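3. Who Gets to Speak for the Congregation?
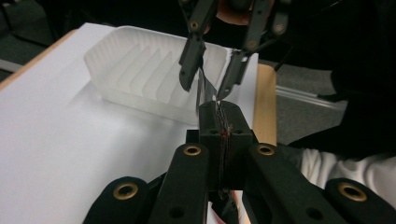 Figure 1. Black gripper with a bundle of thin dark strands held in its center block.

I came to Ashworth thinking I'd be writing about elections. The town had just voted in a new council, and the three houses of worship on the main road had all, in one way or another, told their people what they thought of it. What kept me there through August was a smaller fight, over who was allowed to sit on the town's religious advisory board (I'll just call it the board from here on).

The rules are short. Any congregation with 50 dues-paying members gets a seat, and that number goes back to when the town was half its present size. A seat comes with a say in burial plots, holiday street closings and a yearly grant of $3000 for shared religious education. I laughed a little when I first saw that figure, because I'd sat through two long evenings of shouting over it! But the money was never what people brought up when I asked them why they cared. They talked about the burial plots, and they talked about being called a "group" in the minutes while their neighbors were called a "congregation."

The one left out was a liberal prayer circle from Ekari, the newer neighborhood past the rail line. They had 40 members on the books when they applied, and a good many more who showed up and never paid. The two older congregations said the rule was the rule. The circle said dues were a strange way to measure faith, and that they don't turn anybody away for not paying (which is true, I went four times and was never asked for a dime).

Now, I should say where I stand. I grew up in a strict home and I still find the older services easier to follow, so I half expected to side with the board. Mostly I didn't. I did come to see why its members were nervous, though. Several of them told me that if the bar came down once, every split in every congregation would end up as a new vote at the table, and they'd already lived through one bad split.

The council's legal note, dated 4/2/26, says only that the board "may consider attendance." May consider! Both sides quoted that line to me as proof they'd won. In the next section I go through the board's minutes and look at how often attendance came up before the Ekari application, and who raised it.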